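Grastcombe seed and pottery fair

The bus from the station drops you at the bottom of Leckie Lane and it is a steep walk up to the halls. We got there just after ten and paid 3 pounds each at the gate. Parking was full by then and cars were being sent back down to the cricket field.

The main hall is given over to seed. Stoker had the longest stall, with 400 varieties in paper packets, most of them beans and squash. Drondari had brought older sorts of pea and a good range of leeks. I bought a climbing bean that is meant to do well on heavy clay, and a packet of beetroot I did not need.

The pottery is in the smaller hall across the yard. There were fewer makers than last year and prices have gone up. A plain mug that I liked was 60 pounds, so I left it. The glaze talk at noon was worth hearing, mostly on wood ash, but the chairs ran out and people stood along the back wall.

Lunch was soup or a cheese roll. The queue was long and the tea was strong. 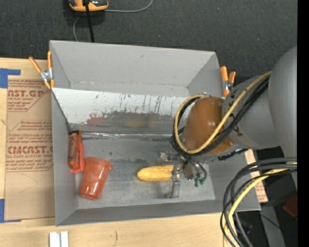 GRASTCOMBE, October – Sweetcorn came up a lot in the afternoon session on short summers. The advice was to sow under cover, plant in a block and not bother with the late sorts north of the river. Seed saved from a small plot tends to come up weak after a few years, and growers were told to swap with a neighbour.

The halls shut at four. Next year's fair will have 500 tickets on sale in advance, and the rest at the gate.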